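About Brerbridge > Hall and Grounds > Management Group > Minutes

We use cookies to help this site work and to count visits. Accept all | Manage settings

BRERBRIDGE HALL MANAGEMENT GROUP
Minutes of the December meeting, held in the Small Room at 7.15 pm

In the chair: Ilgın Soylu
Minutes: Doğukan Özkan
Apologies: received from the Drirnutdale representative.

1. Minutes of the last meeting
The minutes were agreed and signed, with one correction at item 6: "boiler" should read "water heater".

2. Matters arising
The side gate has been rehung and now closes fully. The matter of the shared drain with the Patlow allotments remains open. Mr Özkan has written again to the allotment secretary and will report any reply.

3. Roof repairs
Tokgöz, the contractor, has inspected the north slope and advises that the lead around the chimney be replaced before the spring. The slates themselves are sound apart from those above the porch. A quotation of £700 has been received, to include scaffolding for 4 days. Ms Soylu asked whether the gutters could be cleared at the same time. Tokgöz has said that this can be done at no extra charge if access is given from the lane.
It was AGREED to accept the quotation.
Action: DÖ to confirm in writing and to ask that work avoid the playgroup mornings.

4. Hire charges
Members considered whether the hourly charge for the Main Room should rise. It was noted that the present rate of £10 has not changed for several years, while heating costs have gone up sharply. One member was concerned about the effect on the smaller groups, in particular the recorder players. After discussion it was AGREED that the rate for private parties should be £15 from April and that the rate for regular hirers should stay as it is until the next review.
Action: IS to amend the booking form.

5. Winter food shelf
The shelf continues to be well used. Tinned fruit and vegetables are welcome - glass jars are not, following the breakage in the kitchen passage. Donations may be left during opening hours.

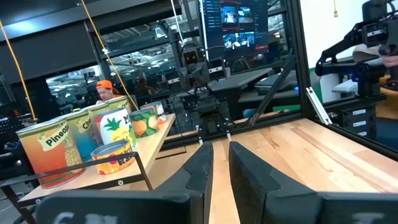
Pineapple and other labels on the shelf.

It was suggested that a short notice be placed in the Drirnutdale newsletter giving the opening times. AGREED.

6. Car park
Complaints have been received about vehicles left overnight. The chair felt that a polite sign should be tried before any barrier was considered. Two members asked for their view to be recorded that a sign would have little effect.
Action: DÖ to obtain a price for a sign.

7. Any other business
The piano is to be tuned in the new year. The key to the meter cupboard is missing and should be returned to the office if found.

The meeting closed at 8.50 pm. The next meeting will be held in February.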